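History and Archives | Open Textbooks

Reading time: 5 min

Chapter 4
Soldiers' Diaries as Sources: Hospital Diet and the Written Record

4.1 Scope of the chapter

Personal diaries kept in military hospitals during the First World War survive in large numbers in public and family collections. They have been used mainly for what they say about wounds, nursing and morale. This chapter treats them as evidence for a narrower question: what patients were given to eat, how that food was classed, and how far the private account agrees with the official one.

The main body of evidence is the Kornmont collection, which holds 139 diaries and pocket books written by patients and orderlies. The entries vary a great deal in length. Some writers filled a page a day; others put down only a place name and a word on the weather. For the purposes of the chapter, an entry counts as a diet entry if it names at least one item of food or drink and can be tied to a ward or hospital. On that test, 475 entries qualify.

4.2 Diet classes

Military hospitals sorted patients by diet. The names of the classes differed between services and changed over time, but most systems ran from a low or milk diet, through a light or half diet, to an ordinary or full diet. Extras such as eggs, stout or arrowroot were ordered separately by the medical officer and entered on a sheet kept with the patient's papers.

The class was an administrative fact before it was a meal. Provisions were drawn from the stores on the basis of the previous day's return, so a patient who arrived after the return had gone in might have a bed and no dinner. Diarists who record being passed over at mealtimes are often describing this gap in the paperwork. The student should be slow to read such entries as evidence of shortage.

4.3 Comparing the two records

Diet sheets and diaries answer different questions. The sheet shows what was authorised. The diary shows what one man remembered having eaten, usually some hours later and sometimes several days later. Neither can be taken as a plain record of consumption.

Three problems come up often. First, diarists name dishes by what they resembled at home: a milk pudding on the sheet may be rice, custard or sago in the diary. Second, they record the unusual. A man on full diet for six weeks may mention food on only 11 days, nearly all of them marked by a parcel, a bad meal or a change of ward. Third, food passed between patients leaves no trace in the official papers at all, yet it appears in the diaries again and again — tobacco for jam, jam for bread, bread for the use of a razor.

Barrera's study of the Zamudio letters deals with the second problem by counting silences as well as mentions. Of the 475 diet entries in the Kornmont diaries, 278 fall within two days of a transfer. A reader who took them as a fair sample of hospital life would conclude that patients were always on the move.

4.4 Working with transcripts

Most students will meet these diaries as typed transcripts. A transcript is an edited text. Spelling may have been corrected, place names expanded and struck-out words dropped without notice. Where page scans are available, compare at least one full opening with the transcript before quoting from it, and record which version was used.

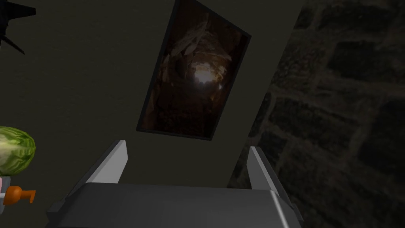

Department of History and Archival Studies

Abbreviations need particular care. "M.D." may stand for milk diet, medicine and duty, or a medical doctor, and the sense has to be settled from the rest of the entry. Writers who had served as clerks tend to use the official forms. Others made up their own, and a private key is sometimes found inside the back cover.

Dating is the other common source of error. Patients lost track of days during fever or on hospital trains, and corrected themselves later by writing over the heading. The August entries in the Velleto pocket book are out by two days for this reason, though the printed edition gives them without comment.

4.5 Plan of the chapter

Section 4.6 sets out the diet scales. Section 4.7 follows a single patient through four wards, using both his diary and his sheets. The exercises are based on the Lollgate extracts, reproduced in Appendix C with the original line breaks.

Comments (3)

Itzel Galindo
In 4.3, is the two-day window counted from leaving the old ward or from arriving at the new one? The appendix seems to use both.

Endang Govindasamy
My great-uncle's diary has "M.D." all through the spring pages and we had always taken it to mean the doctor's visit. Milk diet makes far more sense given his stomach. Thank you.

Maricruz Ibarra
The link to Appendix C goes to Appendix B.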